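**Facilities and Materials Forum > Learning Spaces > Block sets: sort by color or by size?**

**h_halliday** (18/05/2026)
The Whitelaw center is revising its storage guidance for block sets. Our inventory lists 197 pieces, all currently shelved by color. Staff at Gavley have requested shelving by size. Members are invited to comment before the guidance is issued.

**gavley_office**
Our position is unchanged from February. Children ask for a long block or a short one. Color sorting slows cleanup, and five trays are not enough for it.

**cokanley_rooms**
We respectfully disagree. Cokanley holds 300 pieces and sorts by color without difficulty. New staff require no instruction.

**gavley_office**
New staff may not, but the youngest group does. Please also consider pieces whose colors are similar. Orange and red are routinely returned to the wrong tray.

**cokanley_rooms**
That point is accepted for orange and red. Green has never been misplaced here. A plain, pale work surface also helps, as each piece can be identified before it is put away. Green and red-orange on white:

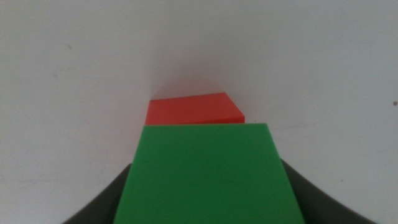
### Reply from h_halliday

Both comments have been recorded. The draft will permit either method, provided that each tray is labeled. Gavley is asked to submit its tray measurements.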